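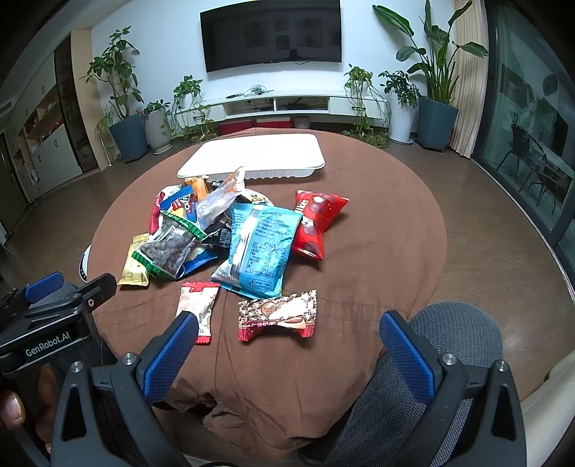 Trarnano is a small school of snacks and languages. We started it because our students always learned the new words faster when there was something to eat on the table. The idea is simple: six or seven people sit together in a living room, open packages from another country, and talk about what they taste. For the Chinese course we put everything on the round table with the brown cloth, the large turquoise bag in the middle with its back side up, so that the group can begin from the small characters and the information table. The sweets and the smaller packets come after, when everybody is less shy.

## How we work

Each course has 29 evenings. One evening is two hours, with a break for tea. In the first hour we read the packages: the name, what is inside, how it should be kept, the date. In the second hour we taste and we speak. The teacher writes the new words on cards, and you take your cards home at the end.

We do not use a textbook in the first course. In the second course we use our own book, *The Morgan Reader*, which has 38 short texts. Most of them are taken from letters and shopping lists that our teachers collected from their families.

Please tell us before the first evening about your allergies. We keep the snacks for each group in a plastic container with a lid, and the teacher reads the ingredients aloud before anything is opened. If you prefer only to read and not to eat, you are also welcome.

## Who we are

**Mabli Prydderch** founded the school and teaches the beginners. Before, she worked nine years in the import office of a food shop, and she still writes to the old suppliers – many of our dried fruits and candies arrive in this way.

**Osian Mathias** teaches the second course and the writing class. He is patient with the characters and less patient with late arrivals.

**Gwawr James** plans the groups, answers the telephone and does the buying. If you have found a sweet or a cracker that you think we should try, write to her and put the word "Snack" in the subject.

**Innes Rutherford** joined us last July. He prepares the word cards and looks after our wrapper collection, which has now 1,969 pieces, all flattened and kept in albums. Students may borrow an album for one week.

## Where we meet

The groups meet in the living room at Treduretti, on the ground floor. There are three steps at the front door, and a side entrance without steps from the garden. Please leave your shoes in the hall. We have slippers in most sizes, but the large ones go quickly.

## Joining a group

New groups begin when six people have registered. You can join a running group until the third evening, after that it becomes difficult to follow. The first evening is free of charge, and you can decide after it.

Page updated 2021-06-27 by Gwawr James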